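## From the Vakham collection room

In May we began a new set of examples for the Shiferaw project, which some of you know from the meeting at Stellach. The task for this set is small: a toothbrush and a mug on a table, and one person who works with two hand-held grippers, one in each hand. The learning system will later try to do the same work with its own arms, so it needs to see many good examples made by people.

Our first target is 100 accepted examples. We prefer to go slowly and keep only those we would be glad to show to a new colleague.
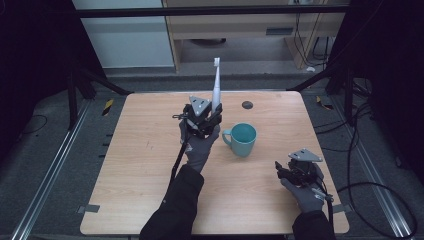 *Page last changed: Jun 11, 2024*

The electric toothbrush is more difficult than we expected when we wrote the plan. The handle is smooth and round, and if the fingers close too high, the brush turns a little in the grip. A person corrects this without thinking. For the system, such a correction is useful when it is clear and slow, but confusing when it is very quick. So we now ask everybody to close the fingers, wait for a moment, and only then lift.

We also ask that the hand which has no work at the moment stays low and quiet. In the first days many of us moved both hands all the time, as one does when talking. When we looked at these recordings again, it was hard to say which movement belonged to the task. We removed 20 of them, and the team at Lestham agreed with this decision.

The mug has its own rules. Its place on the table must change between examples, and so must the direction of the handle. If the mug always stands at the same spot, the system can learn the spot and forget the mug.

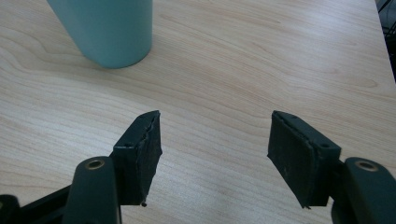
An approach toward the mug should start with the fingers well open. Some people like to open them late, on the way, and it looks elegant, but then the examples differ too much at the beginning. Please open first, then move.

A few other points from the last weeks:

- One session is now 6 examples, followed by a pause. Tired hands make short and nervous movements.
- Look at the finger pads before you start. If the padding has become loose, write it in the room book and tell us the same day.
- If you drop something, finish the recording and mark it as dropped. Do not delete it yourself. We want to keep these cases in a separate folder.
- Keep the cables away from your elbows before you take the grippers.

We still look for 2 people who can join the afternoon sessions, and left-handed colleagues are very welcome. No experience is necessary, we will show you everything in the first hour. Please write your name on the list at the Vakham front desk.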